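Pastanon (planning software)

Print this page | E-mail this page
Shares: 29 | Comments: 4

Pastanon is a software package for planning and testing household robot tasks in simulation. It takes a short written goal, such as moving a bowl from a counter to a sink, and works out the arm motions needed to reach it. The package was started by Thandeka Sibiya and Gerrit Mabaso, who wanted one tool that could handle both the choice of steps and the fine detail of movement. It is best known for its kitchen tasks, a wonderfully messy testing ground where dishes, food and furniture all compete for the same space.

Background

Early versions were built on top of Hendricks, an older motion library that could find a path for an arm but knew nothing about what the arm was carrying. A grasped cup and an empty gripper looked the same to it. Mabaso's first big change was to attach the shape of a held object to the arm model, so that every path was checked for the object as well as the links. It sounds like a small step, but it opened up a whole world of tasks! Wide objects could now be carried past other things on a counter, and a planner could tell when turning a bowl would make a tight gap passable.

Sibiya wrote the task layer, which splits a goal into smaller actions (reach, close, lift, carry, place, release) and keeps a list of facts that must hold before each one can begin. If a motion can't be found, the task layer hears about it and tries a different order or a different grasp. This back-and-forth between the two layers is still the heart of the system.

Planning method

A run starts with a scene file that lists the objects, their shapes and their starting poses. Pastanon samples grasps for the target object and throws out any that the arm can't reach. The grasps that remain go to the path search, which grows two trees of arm positions, one from the start and one from the goal, until they meet. A smoothing pass then trims the extra bends.

Bowls are a favorite subject among users, and with good reason. A bowl can be held at the rim, from the outside or from underneath, and each choice changes where the open side points. For an empty bowl, any tilt is allowed. For a full one, the user sets a tilt limit and the search has to stay inside it the whole way, which makes the problem much harder and (for people who enjoy this sort of thing) much more fun to watch.

The default clearance is 25 millimeters between a carried object and anything it isn't meant to touch. Near the end of a place action the clearance shrinks in stages, letting the object come down onto the surface. The same rule runs in reverse during a lift.
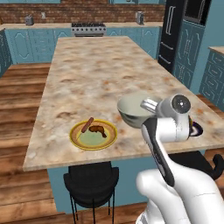 Scene generation

Kitchens are produced by Iltamness, a companion tool written by Damián Chávez. It starts with a floor plan and fills in cabinets, counters and appliances, then swaps colors and surface patterns from one kitchen to the next. Small items are added last. A standard test batch holds 1,000 kitchens, each with a saved random seed, so a failed run can be loaded again exactly as it was.

Chávez gave Iltamness a "crowding" setting that controls how close small items may sit to the target. At low values even simple planners do well. At high values the order of actions starts to matter a great deal, and a plan may call for moving one dish out of the way before picking up another.

Perception mode

Pastanon can read object poses straight from the simulator or estimate them from rendered camera views. The second option, called perception mode, was added by Shireen Radebe. It keeps several guesses for each object's pose and passes them all to the planner, which favors paths that stay safe under every guess. When the gripper blocks the view of an object, its last known pose is kept and its safety margin slowly grows until it comes back into sight.

Tooling

Runs are recorded in a log format called Stillitz, which stores joint angles, contacts and planner decisions on one shared clock. The viewer, by Herman Pattinasarany, lets users drag along a timeline and see rejected paths drawn next to the chosen one. It is a delight for debugging, and many new users learn the planner mostly by poking around in old logs.

Known limits

Soft food is treated as a rigid shape, and liquids are not simulated at all.

Contact the editors | Copyright Pastanon contributors | Back to top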